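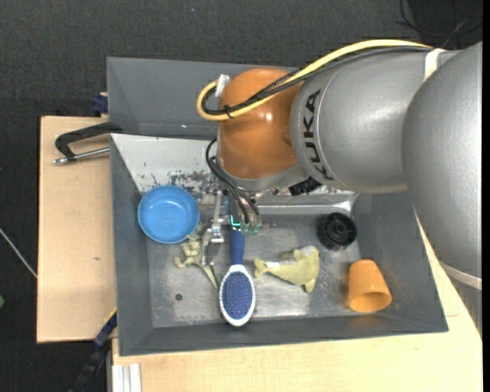
I've come round to the view that every home should have one bin with no rules, and I'm going to defend it here because my sister-in-law has just bought a set of drawer dividers and I can feel the pressure building.

You know the bin I mean. It sits by the back door or under the stairs, and it takes whatever you're holding when the doorbell goes. A hairbrush. Some plastic creature that belongs to a child (or did once). The spare key to a bike you sold. My mum had one, her mum had a biscuit tin that did the same job, and neither of them ever felt the need to stick a label on it.

The fashion is against me, I know. A place for everything, and a little clear box for that place, and a bigger clear box to put the little ones in. Last April I gave it a proper go. I bought seven matching boxes from Cuvstead, spent a whole afternoon on the kitchen floor sorting, and was thrilled with myself — I even made Ezequiel come over and look. He was very polite about it. Then he asked where the scissors were and I had to think. Were they Stationery? Were they Kitchen? I'd put them in Craft, a category that has never otherwise come up in my life.

That's my real quarrel with sorting. You do all the work up front, for things you may never want again, and you have to guess how your future self will be thinking when she comes looking. I'm terrible at guessing that. With the bin there's only one place to look, and yes, you have to rummage, but rummaging is quick! Hands know what a hairbrush feels like. You push the big stuff to one side, go down into the corner, and there it is, usually with a hair bobble wrapped round it.

Ashton Tautahi, who lives two doors down and disagrees with me on nearly everything, thinks this is laziness with a speech attached. Her argument is that a jumble hides things, so you end up buying them again. She's got a point there. I've owned three tape measures at once. But she's also got a labelled drawer for batteries with no batteries in it, so I don't think the system is doing quite what she says it does.

I do have limits, before anybody writes in. Medicines don't go in the bin. Nothing sharp, nothing that leaks, no post that needs answering. And it has to be shallow, with an open top, so you can see a good bit of what's in there without tipping the lot out. A deep one turns into a well. I had a lovely tall basket for a while and whatever went to the bottom of that was gone until we moved house.

Sloping sides are good too, if you can find them, as small things slide back to the middle and don't get wedged against the wall. Don't buy a nice one. Mine is scratched to bits on the inside and I've never once worried about what I'm dropping into it.

Empty it twice a year. I do mine when the clocks change, all out on a towel, and the rule is that anything I can't name goes. It takes as long as a cup of tea. The Cuvstead boxes took an afternoon, and by summer they were full of the wrong things anyway — one of them has seed packets in it now, and the other six are in the loft, stacked very neatly.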